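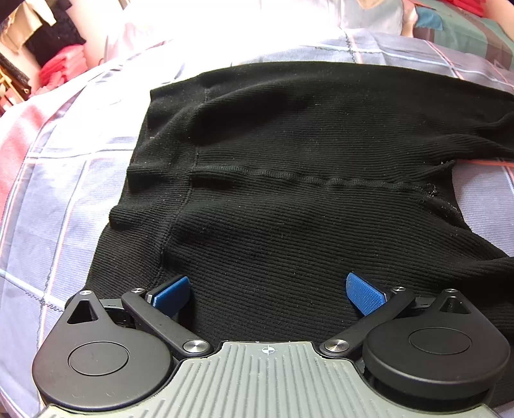
Colton Desjardins remarked, on the way out of the Hanotstead open day, that he had expected to watch a machine and had spent most of the afternoon watching people's hands. Several students in his group had written much the same thing in their notebooks. It is a fair place to begin this chapter, which deals with what can be learned from a visit to a place where robots are being taught, and with how to write down what you see there.

Chapter 6
The Site Visit

In the first five chapters you worked from drawings, data sheets and short problems. A site visit gives you a different kind of information. You will see which parts of a job take a long time and which are over before you have picked up your pen. You will hear which words the staff use for things, and these are often different from the words in the manual. You may also see work that does not go well, and a demonstration that goes badly is usually worth more to an observer than one that has been polished.

The visit used throughout this chapter took place on Feb 21, 2022, at the Hanotstead works of Zestari, a company that develops handling systems for soft goods. The company opens two of its halls to schools and colleges each winter. On the day in question 81 visitors came through, in small groups, and each group stayed at three stations.

The first station showed a fixed arm moving cartons from a belt to a pallet. Cartons are stiff, they have flat sides, and their size is known in advance. The arm ran without stopping while the group was there, and most students had finished their notes within a few minutes.

The second station dealt with cloth. A member of staff used a two-fingered gripper held in the hand to pick up, turn and fold clothes laid out on a bed. Movements made this way can be recorded and used later to train a robot that carries a similar gripper. A garment has no fixed shape. It may be lying flat, folded over on itself or bunched at one end, and a dark knit can make it hard to tell one layer from the next. Seams help, and so does a loose edge. The person holding the tool has to decide where to take hold, how far to open the fingers and how close to bring them before closing. Someone folding laundry by hand makes these choices without noticing them. With only two fingers to work with, they become slow enough to watch.

The third station was a screen and a table of printouts. The set of recordings on show held 1014 attempts, of which 376 had been marked for checking by a second person. Visitors were allowed to read the marking sheet, and one group spent its whole time there arguing over the word "folded." The sheet defined it in a single line. The group felt it needed at least a paragraph — you will be asked for your own version in Exercise 6.4.

What to look for

Before a visit, read whatever the host has sent and write down a few things you want to find out. Keep the list short. A long list turns the visit into a form to be filled in, and you will miss things that are not on it.

At each station, start with the object being handled and leave the machine until later. Is it rigid or soft? Does it arrive in the same position every time? What would happen if it were dropped? Then look at the point of contact. In a gripper this means the fingertips: their surface, their angle to each other, and the space between them when they are open. Only after that should you turn to the arm, the controls and the software.

Record what you saw separately from what you were told. If a guide says that a gripper can pick up a sock in two seconds, write it in the column for statements. If you timed it yourself, it goes in the column for observations. The difference matters when two reports of the same visit disagree, as they often do. The Ferton notes reprinted in Section 6.3 were made by students who stood side by side for the same demonstration, and they differ on how many times the operator let go and tried again.

Asking questions

Staff at an open day answer the same questions many times over. "Will it replace people?" will get you a prepared answer. "Which garment do you like least?" may get you ten minutes. Questions about tools, delays and repeated steps tend to work well. So does asking to see something a second time.

Do not ask for figures that the host has not offered in public, and ask before taking photographs. Some hosts will want to see your report before it is handed in. Agree on this before the day.

Section 6.1 covers the letter of request and gives the form used by the Cormier college program, which sends its students out each April. Section 6.2 sets out the two-column notebook page. Bring a blank one to the next class.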